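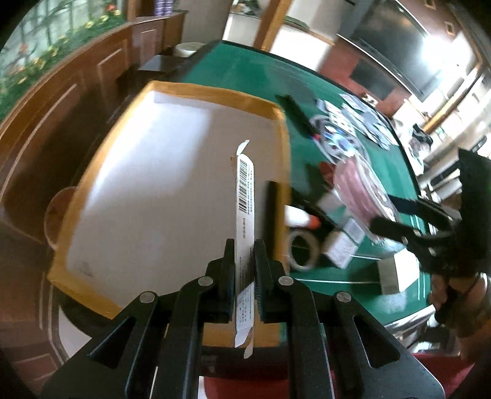

Clutter at home builds up by type, and my co-author Rokeya Siriwardena and I wanted to see how people sort it. We logged 328 small objects in the Ellstead study, and our games table was my favourite spot. Masking tape, pliers and a clear plastic bag all sat on the same green felt - a lovely muddle! Torn paper strips (Figure 6 has one with a barcode) went down as "packaging", though I did argue for "scraps".

We kept the tubs as they were and coded each as one object.

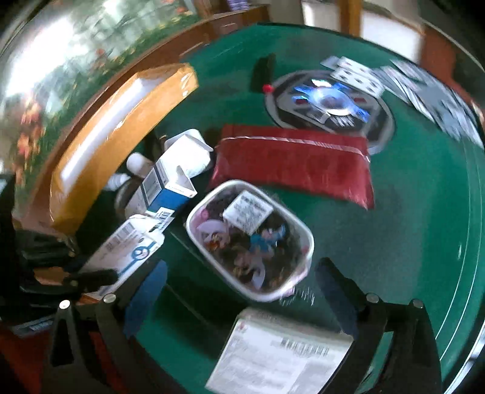
Do people sort by size or by use? Mostly by use, with size only settling the leftovers.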